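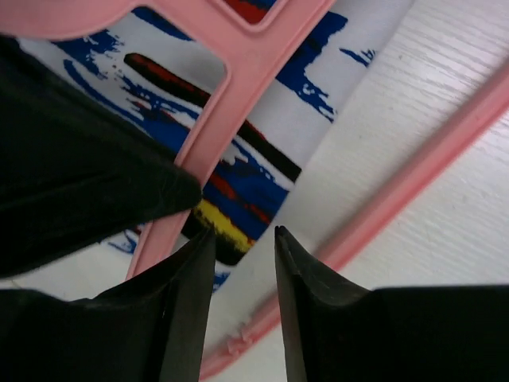

Arnis is a set of garment-handling recordings, and this file is the part of it people skip. It covers the house rules for collecting, labeling and sharing the data: what counts as a good recording, what gets thrown out, and who gets blamed. Clothes make a poor test object for anyone who likes their test objects to hold still. A pink plastic hanger lying over a white print with blue and red brush strokes, with black fabric partly covering the hanger, is an ordinary start for us, and the rules below were written with that sort of pile in mind.

Version note
Rules last revised 13th September. Recordings made under the older rules are kept in the folder called old, a name that took two meetings to agree on.

What is in the set
3000 recordings, split between two tasks: Grurnent (garment and hanger together) and Villanueva (garment alone). Each recording has wrist camera video, gripper opening, joint positions and one label file. The tasks were named before anyone thought about sorting them alphabetically next to Fukimach, our viewer, so the menu is what it is.

Rules for collecting

1. Start from a real mess. Drop the garment; do not lay it out. A shirt that has been smoothed flat by a helpful operator goes in the reject pile, along with the helpfulness.

2. Change the garment every 20 recordings. Change the hanger whenever you change the garment. Yes, even if you like that one.

3. Closing speed stays at or under 50 mm per second near cloth. Faster closing makes for exciting video and stretched collars.

4. Hands stay out of the work area while the arm is live. If the sleeve needs rescuing, press stop first. The sleeve will wait.

5. Failed grasps are kept. Mark them "fail" and move on. Do not rerun a bad one until it looks good and then save only that; we have a set like this already, and it is useless.

6. Look at the fingertips before each session. Scuffs are fine. Burrs that snag thread are not. 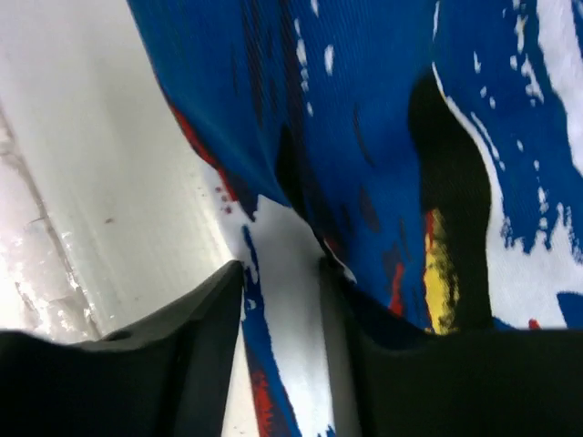
Patterned cloth between the fingers, Villanueva task. Wrist camera.

Rules for labeling

Label what the camera shows at that moment. "Cloth between fingers" and "cloth held" are separate labels, and the second one needs gripper data to back it up. One still can't tell you whether the grip survived the next half second.

Use "unsure" when you are unsure. We allow up to 18 percent unsure labels per batch before asking questions. A batch with none at all gets asked about sooner.

Busy prints cause most of the arguments. A dark stripe in the pattern can pass for a fold, and a dark fold can pass for a stripe. If two labelers disagree, a third decides, and the first two may complain in the comments field, which is searchable.

Left and right mean left and right in the camera view, always. They do not mean the wearer's left sleeve. There was a long thread on this and it is closed.

Known problems
Bright tabletops wash out in places. The white ones are worst.
Pale hangers on pale tables are labeled less reliably than dark ones.
Gripper opening was logged in the wrong units in part of the old folder. The fix script is in tools. Run it once. Running it twice gives you very large grippers.

Sharing
Research and teaching use are fine. If you change the labels, change the version name too, and say what you did in a file other people can find. Please don't publish a success rate without saying how many fails you left out.

Reports go in the issue tracker with the recording number. Reports without one will be read with sympathy and closed.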